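レンタル教科書の返却手順(Numetti 利用者向け)
学期末の返却申請から返却完了の確認まで
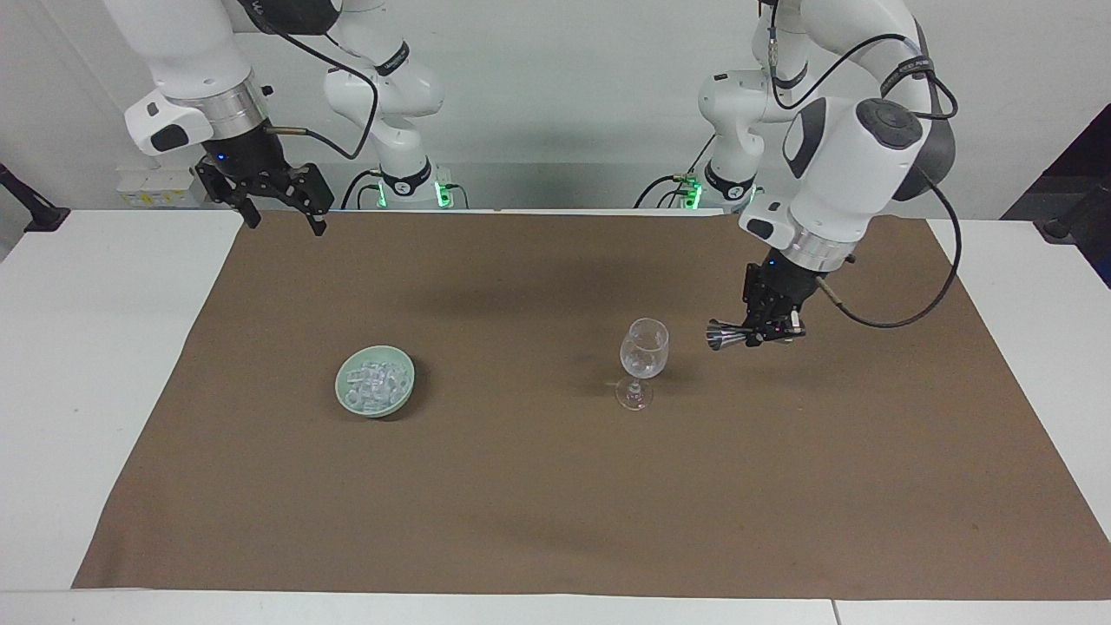 白いテーブルに広げた茶色の紙

対象と前提

本ページは、Numetti でレンタルした紙の教科書を郵送で返却する場合の手順をまとめたものである。電子版は貸出期間の終了時に自動で閲覧できなくなるため、返却操作はない。Vikwood キャンパスの窓口で借りた本は窓口返却のみで、郵送では受け付けていない。貸出元が分からない場合は、裏表紙のバーコードラベルを見る。ラベルの先頭が N なら郵送可、V なら窓口扱いである。

手順は個人アカウントの画面に沿って書いてある。学科の一括契約で借りている場合はメニュー名が一部異なる。差異は末尾にまとめた。

用意するもの

返却する教科書、付属品(CD-ROM、別冊解答、アクセスコードのカードなど貸出時に付いていたもの)、段ボール箱またはクッション封筒、包装用の紙、梱包テープ、A4 用紙に印刷できるプリンター。プリンターがない場合は、申請の途中で「コードで発送」を選び、スマートフォンの画面を集荷窓口で提示する。

1. 返却期限を確認する

ログイン後、「マイ本棚」を開き、「貸出中」タブを選ぶ。書名の右に表示される日付が返却期限である。期限は倉庫への到着日ではなく、運送会社が荷物を受け付けた日で判定される。期限当日の夕方に持ち込むと翌日の受付になる窓口があるので、最終集荷の時刻を先に調べておく。

延長は期限の前日まで申請できる。延長できるのは一冊につき一回、期間は 30 日で固定されており、短縮はできない。次の学期の予約が入っている版では延長ボタンが灰色になり、押しても反応しない。この状態は問い合わせても解除されない。

2. 書誌情報を照合する

同じ教科書の旧版や国際版を手元に持っている場合、取り違えが起こりやすい。次の項目を画面と現物で突き合わせる。

ISBN:奥付または裏表紙の番号。表紙にシールが貼られている場合は奥付の番号を優先する。
版次:背表紙ではなく標題紙の表記を見る。
バーコードラベル:末尾の四桁が画面の「個体番号」と一致すること。

ISBN が一致していても個体番号が違えば、別の利用者の貸出分または私物とみなされ、返却は成立しない。友人とまとめて借りた場合は、箱を閉じる前に一冊ずつ照合する。

3. 状態を点検する

検品基準は貸出時と返却時で共通である。概要は次のとおり。

追加料金がかからないもの:蛍光ペンによる線引き、鉛筆の書き込み、表紙の擦れ、ページ角の折れ、前の利用者の付箋跡。
査定の対象になるもの:ペンによる広範囲の書き込み、綴じの緩み、表紙の破れ。
買い取り扱いになるもの:ページの欠落、水濡れによる波打ち、カビ、臭いの強い汚れ、バーコードラベルの剥離。

鉛筆の書き込みは消さなくてよい。消しゴムで紙面が毛羽立つと査定の対象に移ることがある。付箋、しおり、挟んだプリントはすべて抜く。挟まれた私物は返送されない。ページ数が 200 を超えるペーパーバックは、中央付近で開いて綴じを確認する。背の糊が割れている場合は、テープで補修せずにそのまま申告する。

貸出時からあった損傷は、到着後に「状態報告」で登録してあれば考慮される。登録の有無は「マイ本棚」の書名を押し、「履歴」を開くと分かる。未登録の場合は、返却申請の備考欄に損傷の位置をページ番号で書く。「最初から傷んでいた」のような記述だけでは照合できない。

4. 返却申請を行う

「貸出中」タブで返却する本にチェックを入れ、「返却する」を押す。複数の本を一つの箱に入れるときは、必ず同じ申請にまとめる。別々に申請した本を同じ箱に入れると、ラベルのない側の申請が未着のまま残る。

次の画面で付属品の有無を答える。付属品を紛失している場合は「なし」を選ぶ。「あり」と答えて同梱がなかった場合、差額の計算が手作業になり、確定までの日数が延びる。アクセスコードのカードは使用済みでも同梱する。

箱の大きさは目安でよい。重量の入力欄は空欄のまま進められる。最後に「ラベルを発行」を押すと PDF が表示される。送料は Numetti が負担するため、支払い画面は出ない。カード番号の入力を求められた場合は、返却ではなく延長または買い取りの画面に入っているので、戻るボタンで「貸出中」タブまで戻る。

5. 梱包する

本を包装紙で包み、テープは紙の部分だけに貼る。表紙に直接テープが触れると、剥がす際に破れる。複数冊は大きい順に平積みにし、背の向きを交互にする。縦に立てて入れない。箱の内側に隙間が残る場合は丸めた紙を詰め、箱を軽く振って本が動かない状態にする。

箱を再利用する場合は、古い宛名、バーコード、「冷蔵」などの取扱シールを剥がすか、完全に塗りつぶす。クッション封筒は一冊のみの場合に限り、ハードカバーには使わない。

底面と天面は H 字形にテープを貼る。紐がけはしない。

6. ラベルを貼る

ラベルは拡大縮小なしで印刷する。ブラウザーの印刷画面では「用紙に合わせる」が初期設定になっていることが多いので、「実際のサイズ」に変更する。縮小するとバーコードが読み取れない場合がある。ラベルは箱の最も広い面に貼り、角や継ぎ目にかけない。透明テープで覆うときは、バーコードの上に皺を作らない。

宛先が Dastthorpe 返却センターになっていることを確認する。ラベルの有効期間は発行から 30 日である。期限切れの場合は「申請履歴」から再発行する。古いラベルは貼らずに破棄する。

7. 発送し、控えを保管する

運送会社の窓口で受付印またはレシートを受け取る。無人の投函口を利用した場合は控えが出ないため、追跡番号の画面を保存しておく。控えは「返却完了」の表示が出るまで保管する。期限をめぐる異議申し立てでは、控えの受付日時以外は証拠として扱われない。

8. 返却完了を確認する

状態表示は「申請済み」「輸送中」「到着」「検品中」「返却完了」の順に変わる。「到着」の時点で延滞料の加算は止まる。検品に要する日数は時期によって差があり、返却が集中する 8 月は通常より長い。

「検品中」のまま進まない場合は、追跡番号と個体番号を添えて問い合わせる。書名だけでは検索できない。

エラー表示と対処

「個体番号が見つかりません」:手入力した番号の O と 0 を確認する。それでも出る場合は窓口扱いの本である可能性が高い。

「申請が重複しています」:以前に発行したラベルが有効なまま残っている。「申請履歴」で古い申請を取り消してから再度申請する。

「コード 46」:延長処理と返却申請が競合している。延長の処理が終わるまで roughly 一時間と案内されているが、日をまたぐ場合もある。期限が迫っているときは、延長を取り消してから返却を申請する。

学科の一括契約の場合

「マイ本棚」は「配布資料」という名称になり、延長ボタンは表示されない。延長は学科の担当者が行う。Haddad 館に所属する学生の担当は Priya Ridgeway、それ以外の学科の担当は Jasper Declercq である。追加料金の請求先は契約ごとに異なるため、状態に問題がある本は発送前に担当者へ連絡し、備考欄に連絡済みと記入する。

卒業や転学でアカウントが停止される予定の場合、停止後はラベルの再発行ができない。PDF を手元に保存し、停止日より前に発送まで済ませる。

関連ページ:返却期限の延長申請/状態報告の登録方法/買い取りへの切り替え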